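How to Free a Stuck Zipper on a Canvas Bag

Most stuck zippers can be fixed at home in 14 minutes or less. Work slowly. Pulling harder usually bends the slider, and then you have a second repair to do.

What you need

A graphite pencil
A bar of plain soap or a candle stub
An old toothbrush
Small flat pliers
Tweezers

Step 1. Find the cause
Look at the slider under a good light. Check both sides for lining fabric or thread caught inside. If the fabric is pinched, hold it flat with one hand and ease the slider backward a little at a time. Use tweezers for loose threads and snip the ends.

Step 2. Clean the teeth
Brush along the zipper with the dry toothbrush. If there is grit left, dip the brush in soapy water, wipe it all down, and let the bag dry overnight.

Step 3. Lubricate
Rub the pencil tip along metal teeth. On plastic or nylon coils use soap or wax, as graphite leaves gray marks on light tape. Move the slider up and down over a short stretch, then a longer one.

Step 4. Tighten the slider
If the zipper opens up behind the slider, the slider is worn. Run it to the starting end and squeeze each side gently with the pliers. Try it after every squeeze. Too tight and it won't move at all.

Step 5. Store it properly
Keep the bag upright with the zipper partly open. Wax again each December if you use it all year.
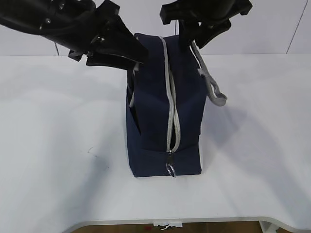

Noelia Marín: Soap did nothing for my old Warkero duffel, but a candle stub got it moving on the second try. I'd wipe off the extra wax before packing light clothes.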